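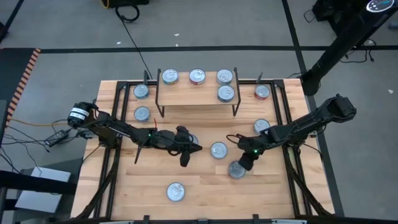 The Canned Goods Corner

Welcome to the pantry pages! We started these galleries back in December, when the weather kept everybody indoors and the shelves at Ikport were getting a good going-over anyway, and this one is all about cans. I know, I know, a can is a can. But spend an afternoon sorting them and you do start having opinions (which ones stack, which ones roll, which ones hide behind the big ones until they're years past their date), and I have been told more than once that I talk about mine too much. So I'm putting them here, where you can take them or leave them.

The little raised shelf is my favorite piece of pantry furniture, and I'd say so to anyone who asked. It's just a wooden board held up at both ends by dark metal side frames, and it gives you a second level on a tabletop or a deep counter without any drilling at all. Cans go on top, and there's still room to line more of them up on either side. Our old one at Rekden was taller and wobbled if you looked at it wrong, so if you're shopping for one, go low and wide.

Lids deserve a word too. When you look down on a crowd of cans, the lids are mostly what you get, all silver and rings and pull tabs, and the labels only peek out at the sides. If yours live in a drawer or a low crate, write on the lid with a marker. I put the month and year and a short word for what's inside, and it has saved me from opening peaches when I wanted beans at least 3 times this spring. 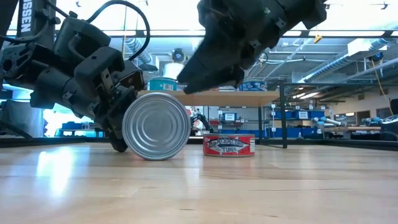
Tuna gets its own paragraph because we eat so much of it. A short can with a picture of a fish on a red label is easy to find even when you're half asleep, and the short ones sit so nicely in front of anything taller. Keep them upright and near the front. I'm less strict about the plain silver ones, and you will find them lying on their sides in my kitchen more often than I'd like to admit, but do put something at the end of the row or they'll be off across the counter the minute you turn your back.

For anyone fitting out a narrow cupboard, the Imhof notebook (our shared kitchen binder, page 319) has the measurements we use, and a shelf that size takes up to 20 short cans if you double them up. I like to leave a gap in the middle so there's room for a hand.

The next gallery will be jars and bottles from the Milura kitchen, including the pickles, which got a bit out of hand last year and now have 2 shelves of their own.

Page put together in May 2021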